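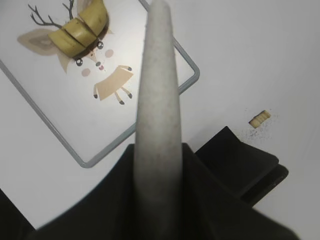 A reader named Onent wrote to ask whether you can freeze bananas whole, skin and all, and cut them later. You can, but you'll hate yourself at breakfast. The peel goes black and sticks like glue, and then you're hacking at a frozen rock. Cut them into chunks first! It takes me one pot of coffee to do a whole bunch, and I'm set for smoothies until the next grocery run.

What you need: ripe bananas (a few brown streaks are great), a cutting board, a knife with a nice wide blade, a cookie sheet and a freezer bag.

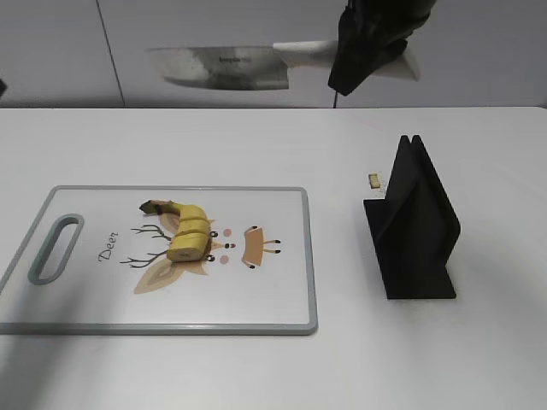 A broad, straight blade over the deer board.

I leave the peel on for slicing. Bananas are slippery once they're naked, and the skin keeps each piece tidy while you work. Set the banana down flat, put the blade straight across it and press down — no sawing. If the end is bruised or mushy, slice that bit off first and toss it in the compost. Then cut the rest into short chunks and keep your fingertips tucked back.
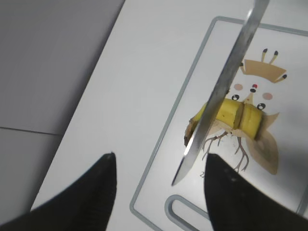 Kuvstead

Now slip the peel off each chunk. Run a thumbnail along the skin and it should come away in one strip (very satisfying, my favorite part). Line the cookie sheet with parchment and spread the chunks out so they don't touch, or you'll end up with one giant banana brick. I've made the brick. It went into banana bread, so no harm done. 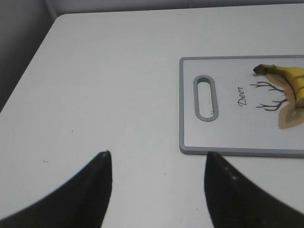 Slide the sheet into the freezer for 18 hours if you've got the time, though overnight is fine too. Then bag everything up, squeeze out the air and write the month on the front. Mine says August right now. For one smoothie I use 8 chunks, a splash of milk and a spoonful of peanut butter, and I let the fruit sit out while I hunt for the blender lid.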